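Farnex to sponsor Tiltside Cricket Club's women's and junior sections for three seasons

New agreement pays for two extra nets, winter coaching and a second women's team

Tiltside Cricket Club has signed a three-season sponsorship agreement with Farnex, the window and door supplier based on the Balora road. The agreement begins in May and covers the women's section and all junior teams from under-nines to under-seventeens.

Under the terms, Farnex will pay for the construction of two artificial nets at the north end of the ground, the hire of an indoor hall for winter training, and the entry fees and match costs of a second women's team. The company name will appear on the front of junior and women's playing shirts and on the sight screens at both ends. The men's teams keep their existing shirt arrangements.

The club has 400 playing members across all sections. Of these, 73 are women and girls, the highest number the club has registered in a single season. The second women's team will play in the lower division of the regional league and will be used mainly to give matches to players who have come up from the under-seventeens and to adults who took up the game through the club's beginners' evenings.

Eirini Stamatopoulos, captain of the women's first team and the club's head of junior cricket, said the second team was overdue.

"Last season we had weeks when 20 players were available and we could pick 11," she said. "Some of the others went and played for clubs a long way off, and some of them just stopped coming. A second team gives them a game every weekend, and it gives me a proper choice when I pick the first."

Stamatopoulos was the first team's leading run scorer last season with 460 runs from the league matches. Her highest score was 70, made away at Balora in a four-wicket win that kept the team in the top division. She will continue as captain this season and will open the batting again.

New nets

The two new nets will stand next to the existing pair, which were laid before the present pavilion was built and have been resurfaced once. The new lanes will be full length, with a run-up long enough for adult seam bowlers. At present, fast bowlers using the old nets have to start from the grass bank and come in at an angle.

Groundwork is to be done before the start of the season, with the surface and netting to follow. The old nets will stay open throughout. Once the new lanes are ready, the old ones will be kept for junior sessions and for spin bowling.

The club will also buy a bowling machine for use in the new lanes. It will be available to members of any section who have completed the short induction, and under-sixteens will need an adult operator. Booking will be by the half hour.

Winter training

Indoor sessions will move to the sports hall at Tipoki, which has three lanes and a viewing area for parents. The club has hired the hall one evening a week from November through March. Women's and girls' sessions will have the 7 p.m. slot and mixed junior sessions will start at 5:30 p.m.

In previous winters the club has used a school gym with a single lane. Coaches there ran fielding and catching drills for most of each session while players took turns to bat. With three lanes, every player in a group of 12 can expect to bat and bowl on the same evening.

The sessions will be led by Stamatopoulos and the club's qualified coaches. Farnex will meet the cost of putting four more members through the entry-level coaching award, with places offered first to current players in the women's section.

Registration

Registration for the coming season is open to new and returning players. Forms can be filled in on the club website or in the pavilion on the open evening, when coaches from every age group will be present and team managers will take names for the beginners' course. Players who registered last season need only check that their contact and medical details are still correct and sign the form again.

Junior membership fees are unchanged. A family rate applies where three or more members live at the same address. The club holds a small stock of pads, gloves, helmets and bats that can be borrowed for the season, and new players are advised to try these before buying their own.

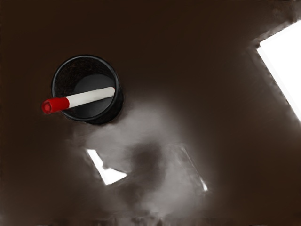
Fixtures

The women's first team opens its league season at home to Balora. The second team begins away from home one week later. Home matches for the second team will be played on the lower field, which has been used until now for junior matches only. The square there has been widened by two pitches over the winter to carry the extra cricket.

Junior fixtures will mostly be played on weekday evenings with a 6 p.m. start. Under-nines and under-elevens play soft-ball and short-format matches, and the hard-ball game begins at under-twelves. The girls' under-fifteen team, formed two years ago, enters a league for the first time after two seasons of friendly matches.

The club will also host a one-day junior festival in the second half of the season, with teams invited from Balora, Tipoki and four other clubs. Farnex will provide the trophies. Each side will play a minimum of three matches of 10 overs — the format used at last year's event at Tipoki, where the Tiltside under-thirteens lost the final by six runs.

Team news

The women's first team finished fifth last season, with seven wins from 16 league matches. Most of the squad is staying. The opening bowling pair is unchanged, and the side will again have two left-arm spinners. One place in the middle order is open after a player moved away, and Stamatopoulos said it would be filled from within the club.

"There are four or five who could bat at number five for us, and two of them are under eighteen," she said. "I want them to have a few innings in the second team first. If somebody gets runs in May, she will be in the side by June."

She added that the first team's main aim was to improve its record when batting second. Six of last season's defeats came in run chases, including two in which the side was bowled out with fewer than 15 runs needed.

"We got ourselves in and then got out," she said. "We have talked about it, and the middle order has been working on running between the wickets and hitting the ball along the ground. Having a bowling machine will help with that once the nets are finished."

The second team will have its own captain, to be chosen by the players at the first outdoor practice. Selection for both sides will be made together on the evening before each round of matches, and players will be told by message which team they are in and where to meet.

Pre-season

Outdoor practice for the women's section starts in April at 6:30 p.m. in the old nets, weather permitting. Two pre-season friendlies have been arranged, both over 30 overs, and both squads will be mixed for these matches. Players who have not yet trained indoors are welcome to come straight to outdoor practice.

Parking at the ground will be limited while the net work is under way. The north gate will be closed to vehicles, and members should use the main entrance next to the pavilion. The footpath along the boundary stays open.

About the club

Tiltside Cricket Club runs four men's teams, two women's teams and junior teams in every age group from under-nines upward. It plays at a two-field ground on the edge of the town. The club's beginners' evenings are open to adults with no experience of the game, and the first evening is free of charge.

About Farnex

Farnex supplies and fits windows and doors for homes and small businesses. Its showroom and workshop are on the Balora road. The company has previously sponsored the club's match balls and the end-of-season awards.

Media contact

Requests for interviews with Eirini Stamatopoulos, and for press access to the opening home match, should be sent to the club through the contact page on its website. Reporters attending the match are asked to arrive by noon and check in at the scorers' room.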